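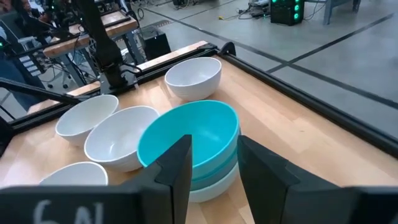
Community > Kunham House > Posts > Shared Kitchen

Kunham House Residents' Services, Tuesday, July 2, 2024. The shared kitchen on the second floor has a revised arrangement for bowls, effective today. The details are set out in the posts that follow. Residents are asked to read the full thread before their next kitchen turn.

All bowls are now kept on the open shelf to the left of the sink. The lower cupboard, where bowls were kept until last week, is reserved for baking dishes and lidded containers. Labels have been placed on both.

Bowls are to be stacked by size, with the larger ones at the bottom. A smaller bowl placed under a larger one makes the stack lean, and several chips reported in the spring were found on rims that had been resting at an angle.

Color is a secondary matter. The teal bowls and the white bowls may share a stack provided the sizes agree. Residents have asked whether the two must be kept apart. They need not be.

The exception is the set marked Pichler on the underside. These bowls belong to the Thursday supper group and are kept on the top shelf. Please return any that have found their way into general use. No names will be taken.

Sorting takes place at the table. Bowls coming out of the dishwasher should be set down singly on the wood, checked, and then stacked. Carrying a mixed armful straight to the shelf is discouraged.

Checking means running a dry cloth around the rim and the foot. A bowl with a chip on the rim goes in the gray crate under the window. A bowl with a worn or scratched glaze may stay in use unless the surface feels rough to the finger.

Bowls must be fully dry before they are nested. Moisture held between two glazed surfaces leaves a ring, and the matte finish shows it more than the glossy one. If the drying rack is full, leave the bowls spread out on the table and return for them within the hour.

Stacks on the shelf should be no higher than the strip of blue tape on the wall. This applies to every kind of bowl, including the shallow ones.

The table itself is to be wiped down after each sorting. Use the plain cloths from the second drawer. The scouring pads have dulled the wood near one corner and should be kept for pans.

A question received this morning: may residents keep personal bowls in the shared kitchen? Yes, on the personal shelf assigned to each room. Bowls left on the general shelf are treated as general bowls.

A further question: what has become of the soup plates? They are in storage at Bedari Street and will return in September with the winter pans. Anyone who needs them sooner may write to Leonie Aigner at the services desk.

Regarding replacements. An order for 20 white bowls has been placed with Zostitar under reference 2144. Delivery is expected before the end of the month. The teal bowls are no longer supplied in the same shade, and those now in the kitchen will be kept in use for as long as they are sound.

The new bowls will be washed before they are put out. Please do not open the cartons on arrival. Todor Nikolovski will receive the delivery and arrange for the packing material to be removed.

Residents in rooms 1 to 19 have the kitchen turn for the first half of the month. The remaining rooms follow. The person on turn is responsible for the table and the shelf at the end of the evening, and is not expected to wash up for others.

Bowls taken to private rooms should come back the same day. At the last check a good number were found on landings and windowsills, two of them holding plant cuttings. The cuttings have been moved to jars and may be collected from the desk.

Correction to the post on stacking: the blue tape applies to the general shelf only. The top shelf has less clearance, and stacks there should stop at the bracket.

One addition, following a reply from the third floor. The same arrangement will be introduced in the upstairs kitchen once its shelf has been fixed to the wall. Until then, residents there should continue to use the cupboard.

Printed copies of this thread are available at the services desk and inside the kitchen door. Comments on the arrangement may be left in the box beside the door until the new bowls have been put out.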